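Teleoperation & Demonstration > Two-Arm Kits

Drestitz Leader Pair, two-arm remote demonstration kit

Posted November, by the Delstead workshop desk

The Drestitz Leader Pair is a set of two handheld leader arms and a headset for driving a two-armed robot through a task while the session is recorded. The operator moves the leaders, the robot copies, and joint positions, finger commands and head camera video are saved together as one demonstration. It is sold to labs and integrators who already have a robot and need a way to teach it household and light handling work.

Each leader weighs 669 grams and clips to a waist harness, so the operator can stand, bend and turn. Finger control is by glove. A foot pedal starts and stops recording, and a second press within 2 seconds discards the take. We suggest discarding freely. A fumbled grasp costs very little to repeat and is tedious to find later in a folder of 400 takes.

Most of our own testing is done on soft goods: sheets, cushions, throws. They are harder than boxes because they never lie the same way twice, and the operator has to judge fabric from the head view alone.

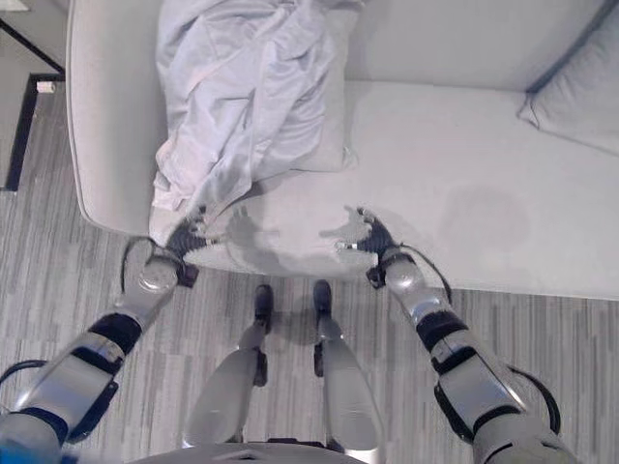 Low furniture asks for a lean from the hips and both hands well forward, and that is where operators new to the kit tend to lose track of their elbows. The harness has a soft stop at full reach. Leave it fitted for the first few sessions. Check cable slack at both wrists before reaching down, and set the head tilt so that both hands stay in view for the whole take.

Tarmont, the recording software, comes with the kit and runs on an ordinary Linux desktop. It writes one folder per take and lets you label, trim or reject takes from the keyboard. Colour balance on the head camera should be locked before you start, especially in rooms with grey or pale furnishings, where automatic settings drift.

In the case: two leader arms, one pair of gloves (three sizes available), harness, headset, pedal, 16 spare finger straps, charger and printed setup guide. The robot is not included. A Neagu wrist adaptor is needed for some older hands and is ordered separately.

Battery life depends on how hard the gloves are worked. Charge between sessions and store the leaders in the case, not hanging by their leads.

Comments (3)

tealbench: Does the pedal work if the operator is seated? We do a lot of tabletop folding and would prefer a chair.

Delstead workshop desk: Yes. Unclip the harness and use the chair bracket. It's listed under accessories.

mkr_lab: Had ours since winter. Gloves are good, straps wear out faster than I'd like. Trimming in Tarmont is quick once you learn the keys. Would still like a longer lead on the headset.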